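Category: List archive > Storage, sorting and putting away

Re: Re: ribbed boxes with the flip lids, keep or bin?

Hi all,

Quick one, kettle's on and I've got to be out the door by four. Answering the question from this morning about the cream boxes. Short version, keep them, but get the lids sorted first. Two pics of ours, then the long version underneath.
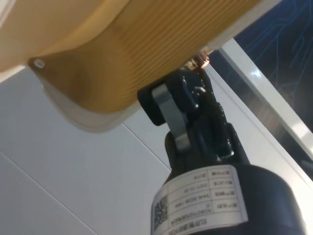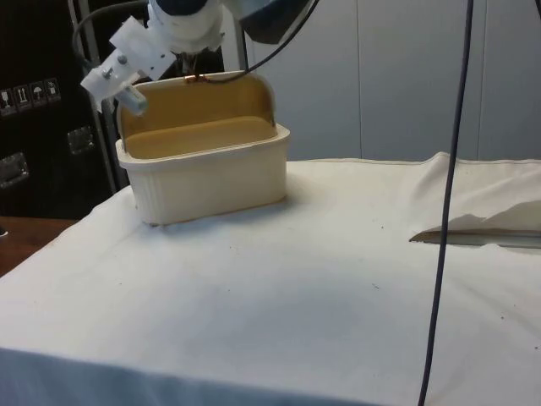
The ribbing close up, then the cream box with the lid right up, on the white cloth.

On to the actual question, quoting so it makes sense for anyone who's just joined:

> Hi list,
>
> Clearing out the pantry at the Flultulthorpe hall before the October
> fete and I've come across a stack of the old ribbed plastic food boxes,
> hinged lids, sort of cream or gone cream. Some are fine. Some the lid
> won't stay up, some it won't stay down. A couple smell of onion and
> I've tried bicarb.
>
> Do people still use these? I was going to put the lot out for the
> council hard rubbish but it seems a waste. They're handy for biscuits
> and they stack OK if you don't mix them with the square ones.
>
> Also is there a trick to getting the muck out of the ribs? I've been
> going at it with a sponge and getting nowhere.
>
> Ta

Right. Ribs first as that's the one everyone asks.

Sponge is useless, it just rides over the top. You want an old toothbrush, soft one, and go ALONG the ridges, never across. Warm water, bit of dish soap, leave it sit while you do something else. I put mine in the laundry trough overnight. Rinse, then do the lip round the top with a rag over your thumb, that rolled edge holds more grease than the whole rest of the box. Don't use the green scourers. You get scratches and the scratches go grey and then it looks dirty forever.

If it's yellowed it's yellowed. I've read all the stuff about peroxide and leaving it in the sun and I did try it on one, came up patchy. Looked worse. Box still holds biscuits.

Onion smell. Bicarb is OK but you need to leave the lid OPEN after. People wash them, shut them, stick them in the cupboard and wonder why they pong. Crumpled newspaper inside for two or three days, change it once, then lid up in the laundry with the window open. If it still smells after that, demote it. Pegs, clothes line stuff, seed packets, dog biscuits (the dog isn't fussy).

Lids. If it won't stay up, look at the hinge before you do anything else. Half the time it's only crud in there, toothbrush again. If the plastic has gone white along the fold it's on its way out and no amount of tape is going to help, so just use it as an open tray in a drawer. Good for the spice packets. If it won't stay DOWN, check you haven't got the lid bowed from being stacked with something heavy on top. I've had one come back flat after sitting in hot tap water with a chopping board on it. Had another one that didn't. Worth the ten minutes.

Stacking, agree, don't mix with the square ones. Rounded corners slide. I had a pile go over on me at Rundby when we were doing the camp kitchen and there was rice in every crack of that floor till Easter. Two high, max, and the heavy stuff goes in the bottom one. Flour at the bottom, teabags up top, not the other way about like some poeple do.

And measure your shelf with the lid OPEN. I can't say this enough. Everyone measures them shut, slides them in, then you can't lift the lid without dragging the whole thing out and you stop using it. Ours live on the bottom shelf where there's nothing above, and one on the bench.

Drying, I do on a cloth on the table and not the rack. Rack leaves them tipped and the water sits in the corners. Old white sheet folded over, box the right way up, lid back, leave it till it's bone dry right into the ribs. A tea towel will do for one, you need the sheet for a stack.

For what to put in them: biscuits yes, crackers yes, teabags, packet soups, cake decorating bits. Not bread, it sweats. Not sugar unless the lid is a really good one, ants will find the gap before you do. Label on the FRONT not the lid, and not straight onto the ribs becuase it won't stick. Bit of card on a string round the lot, or masking tape up on the smooth lip.

If you do decide to get rid of any, the Meinecke op shop takes them if they're clean and the lid's attached. Ring first, they were full last time I went. Otherwise sing out on here before they go on the nature strip, I'd take a few. I'm the one after biscuit storage for the hall at our end.

Someone asked off list about the Ivent ones with the clip sides. Never had them so can't help, maybe start a new thread so it doesn't get buried in this one.

Gotta run. Will look again tonight.

Cheers

We use cookies to remember your archive settings. By continuing to browse you agree to our use of cookies. Accept / Manage preferences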